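Ticket 381 – Jutent – rangement d'étagère, toujours ouvert

Jeudi, 16 h. Bon, je reprends le ticket de Marama Ruddock ! La consigne « range le carton sur l'étagère » plante encore : le bras Jamell s'arrête net à l'approche, code 44, et il attend qu'on vienne l'acquitter (charmant).

J'ai recalibré la pince, puis remis l'ancienne version du planificateur. Quatre essais, quatre arrêts au même endroit. Côté Benmoussa, ils me disent de baisser la vitesse d'approche, je teste ça demain matin.

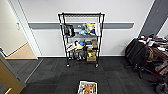 Est-ce qu'une machine peut déjà faire le rangement du bureau toute seule ?
Pour des bacs identiques posés à plat, oui, mais pour du vrac il faut encore quelqu'un à côté.

Je laisse le ticket ouvert et j'ajoute les journaux dès que j'ai relancé !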